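Zasier pauses its two-arm runs after a gripper wouldn't let go

14 April 2021

I spent yesterday over at the Zasier workshop in Sundness, where they've had a rough couple of weeks. If you follow this site you know the setup by now – two arms, one table, a tray of fruit and a pile of odds and ends for them to pass back and forth. It had been going so well! Then run 227 came along and one gripper closed on a key ring and simply didn't open again when it was told to.

The other arm didn't know that, of course. It pulled, the first one held on, and the two of them had a tug of war for 58 seconds before somebody hit the stop button. No one was hurt (everyone was well back from the table), but a bracket got bent and a motor ran hot enough that you could smell it from the door, or so I'm told.

The trouble seems to be in the release signal. The software marks a grip as "open" as soon as it sends the command, without checking that the fingers have moved. That's been true since August, and over 3,431 handoffs it never mattered until it did. Babalola, the firm that makes the control board, has sent a patch that waits for the finger position to come back first, and cuts power to the motor if it doesn't.

So now they're redoing the awkward stuff, slowly, with a hand on the button the whole time. Shiny, dangly things are at the top of the list – the key ring with its tinsel strand is back in the rotation, and I got to watch a bit of that. Two-arm runs at full speed stay off until they've logged 1,000 handoffs on the patch without a stuck grip. I'll pop back when they get there.

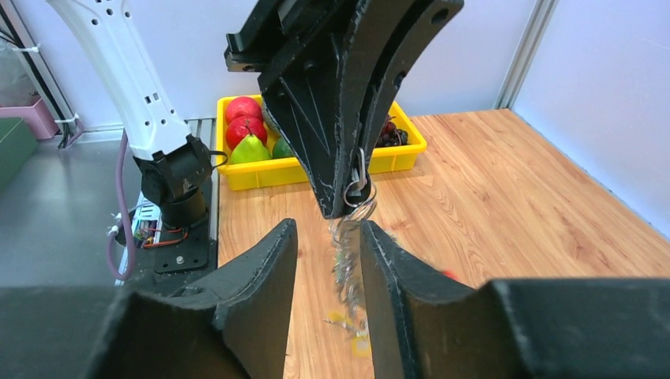 Zirby wrote in to say that a position check won't help much if the sensor itself sticks, which happened on a similar arm at their shop, and that they'd want a separate force limit on both arms before anyone goes back to full speed.

Recent items
Sundness workshop adds a second stop button
What we learned from a worn drive belt
Babalola control boards: which version do you have?
Open evening at Zasier, notes and leftovers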